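The Case for Dinner on a Leaf

I came to lettuce late. For most of my life it was the damp thing under the tomato, and if you'd told me I would one day drive 130 miles for a seed swap in Dromuvard, I'd have laughed and gone back to my fries. But there I was last April, with a paper bag full of little envelopes and a head full of opinions about leaf shape (yes, leaf shape!).

What got me was a lunch at Flisley, a tiny place with fogged-up windows and mismatched chairs. They brought out a bowl of spicy pork, a dish of pickled radish and a heap of leaves, and that was it. No forks, no bread. You picked a leaf, you filled it, you folded it and you got sauce on your wrist. I ate five and then went home and tried to do the same with a supermarket iceberg, which cracked down the middle and dropped everything in my lap.

So I started growing my own, and I've gotten fussy. A good wrapping leaf needs some ruffle at the top to hold the sauce, and it needs a rib that bends before it snaps. I pull mine from the outside of the plant, rinse them in a big bowl of cold water, and roll them up in a dish towel for an hour in the fridge. Then I lay one out and have a good look at it before I commit the rest of the batch.
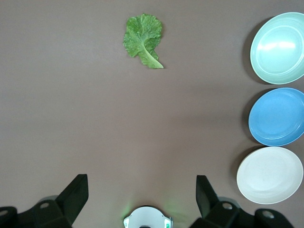

Idris Rees told me I was being ridiculous about the rib, and that anyone with a sharp knife could shave the thick part down flat and wrap with whatever the store had that morning. He also thinks the towel business is a waste of a clean towel and that a salad spinner does the job in a minute.

Well, I tried it his way. The knife trick works, I'll give him that, especially on romaine. The spinner I'm less sure of, as mine tends to bruise the frilly ends, and I like the frilly ends.

As for plates, I've quit using the one big platter. Everybody gets a plain round plate of their own, any color, and the leaves get passed. With the platter there was always a puddle in the middle and a fight over the last dry one. If you're feeding a crowd, put out some three leaves per person to start and keep the rest cold. They go limp fast next to a hot pan of pork.

My seedlings for next year are a variety the swap people called Sornlow, and I've got them on the kitchen windowsill under a lamp my sister wants back.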